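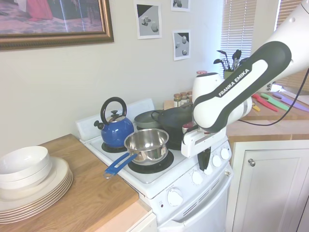 Re: [kenent-kitchens] Coil or glass top for the rental unit?

From: Hermine Frei
To: kenent-kitchens list
Date: 2021-05-06

Josiane Cordier wrote:

> Hello all. The range in our downstairs rental at Grirnholm is going
> and I have to pick a new one before the June tenants move in. My
> brother-in-law says glass top, end of discussion. The store quoted me
> 478 for a basic white coil one and a fair bit more for glass. We get
> people who cook a lot and people who only make tea. What would you
> put in? Also does anyone know if the old cord can be reused, the man
> at the store was vague.
>
> Josiane

Josiane – coil. Writing this between two things so sorry for the mess.

We had glass upstairs for years and I was always after it with the scraper. Sugar boils over, you have to get at it right away, and tenants don't. Then somebody drops a lid and you're buying a whole top. With coils a burner dies, you pull it out, push a new one in, done. I keep two spares in the hall closet, one small one large. Cost me less than lunch. 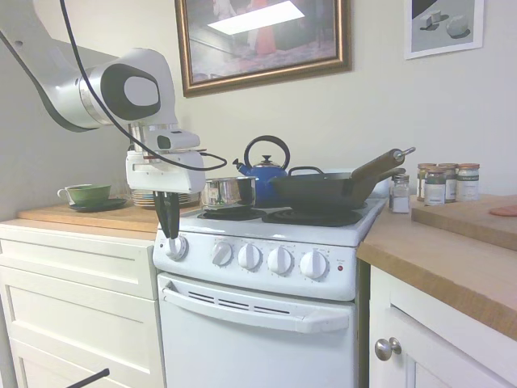 Pans matter too. People show up with whatever they own, and half of it isn't flat anymore. A warped pan on glass just sits there and spins. On coil it heats unevenly but you still get dinner. Woks same story, a round one needs a ring on either kind, and read the manual first becuase some makers don't want a ring on glass at all.

Cord: don't reuse it. Or at least don't decide that by email. Ea Vídalín had an electrician look at hers and he wouldn't touch the old one, the insulation had gone stiff at the plug end. New cord, and check whether your outlet is three or four prong before you order. I didn't. Two trips.

Other stuff, in no order:

Drip pans. Get the porcelain ones if you can find them in your size, the shiny kind turn brown in a month and then every tenant apologizes for it at move-out.

Measure the gap between the counters at the front AND the back. Our walls aren't square and yours are the same builder. Mine was 5 mm tighter at the back and we ended up shaving the end of the counter. 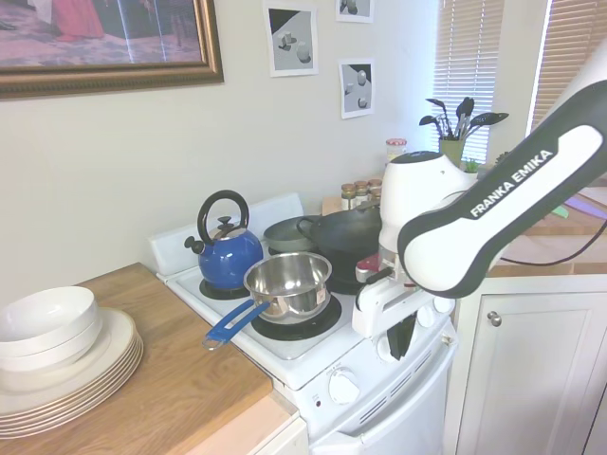
Kári Fogh put in a secondhand one last year and was happy with it until the oven thermostat went. Cooktop was fine, oven ran hot by about 91 degrees, he only found out from a tray of black rolls. So if you go used, put a cheap thermometer in the oven before you pay. Let it sit at 350 for a good half hour and look.

Anti-tip bracket – comes in the box, everyone leaves it in the box. Screw it in. Especially with kids in the unit.

Also print a little card with which knob goes to which burner. The markings rub off and then I get phone calls. I taped mine inside the cupboard door, been quiet since. 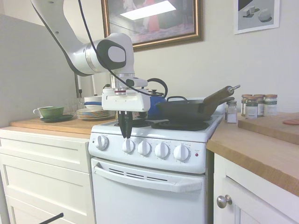
On price, 478 sounds ok if delivery is in it. Ask if they haul the old one away, Lefèvre wanted extra for that and didn't say so untill the truck was outside. Fatemeh Ranjbar got hers from Bivano and they took the old one no fuss, but that was a while back, so ask.

Your brother-in-law can have glass in his own kitchen.

Have to run, will look up the part number for the spare burners tonight if I remember. Poke me if I don't.

Hermine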